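ok so. been promising a writeup of the Tritholm thing since last week and I have a train to catch so you're getting it as a thread, typos included

Short version: our sorting policy dropped a 9V battery in with loose metal nuts, contacts and all, and our safety check said everything was fine. In sim. Only in sim. But we were 8 days out from putting it on the real arm

Background for people who don't follow me for this stuff. Tritholm is our small-parts sorting task. Arm picks up household junk off a table, puts each thing in the right section of a tray. Batteries, nuts and bolts, games. Sounds like a toy. It is kind of a toy. The batteries are the part that isn't

Why care about a 9V? Both terminals on the same end, close together. Anything metal that lies across them shorts it. A fresh one gets hot fast, and people have had junk drawer fires from exactly this. So rule one of the task, written before any code: no battery ever goes in with loose metal

We ran 3000 episodes overnight before the hardware review. Dashboard in the morning: zero violations. Green across the board. Pilar Farías looked at it and said "zero is a weird number" and I said something smug. I would like that stricken from the record

She pulled random episodes and just watched them. Took her less than an hour. Battery gets picked, arm swings over, gripper opens a bit early, battery clips the divider and rolls into nuts+bolts. Arm goes back to home like it did a great job 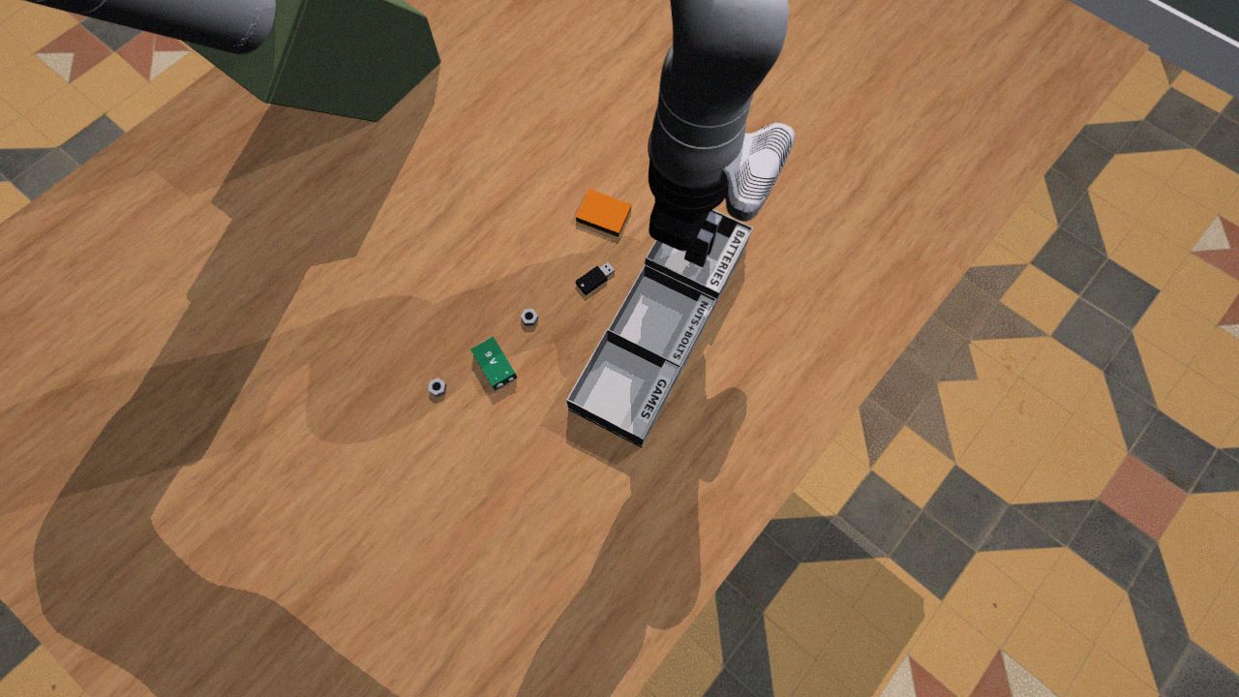 So she wrote a dumb little script. No fancy checker, just: where is the battery at the end of the episode, what else is in that section. Ran it on all the logs

606

606 episodes out of 3000 with the battery sitting in the wrong place. Not all of those had a nut in there too, depends on the pick order, but I'm counting every one as a fail and so should you

ok so why did the checker say zero. Two bugs holding hands

Bug one. The checker ran at the moment of release. Gripper opens, it looks at which section the gripper is over, writes that down as where the object went. It never looked at the object again. So anything that bounced or rolled after release was invisible to it

Bug two is the embarassing one. The early release itself. We have a timeout on the place motion, so if the arm is slow it lets go anyway so the episode doesn't hang. Rachid Kabbaj added it in July for a totally different task with foam blocks, where who cares. It got copied over with the config. My copy. I copied it

A release-on-timeout is a terrible default for anything you would mind dropping. Please go grep your configs. I'll wait

Also the reward used the checker's answer. So the policy was getting full credit for those drops and had zero reason to be careful near the divider. Some of the later checkpoints were WORSE than the early ones by the new script. It learned to be fast and sloppy and we paid it for that

Somebody will ask why we didn't see it in the training videos. We did look at videos. We looked at the ones the dashboard flagged as failures. Guess which episodes were not flagged

What we changed:

Timeout now means hold still, keep the grip, stop the episode and mark it as a fail. No release, ever

Placement gets checked after things settle, from the object's own position. Then again at the end of the episode, in case something knocks it later

Battery goes last now. Not a real fix and Benoît Lefèvre argued against it (he says it hides a bad policy behind a nice order, he's right) so it's on for hardware and off in sim

Contacts get taped for every real run. Real people do this when they store 9Vs and somehow we hadn't. Eulalia Pereyra bought the tape before the meeting had even ended

And a human watches 26 random "successes" from every batch before anyone says the word hardware. Boring. Staying

Retrained from the early checkpoint. Numbers look a lot better but I'm not posting them yet - last time I posted a nice number it was zero, see above

Things I still don't love. Sim battery doesn't slide like a real one and our divider contact is kinda mushy. There could be drops we don't get in sim at all. First real runs are with dead batteries, one person on the e-stop, nothing that burns near the table

Hardware date got pushed. Nobody yelled. Patricio Jara just moved it on the calendar and asked for the script to go in the shared repo, which it now has, with Pilar's name on it

q from replies: no this wasn't a perception problem. It knew what the battery was the whole time. Right pick, right target, bad release, bad bookkeeping

another one: yes you can have the script, it's like a page long, will link tonight if the train wifi lets me

ok platform just changed, running. go check your timeouts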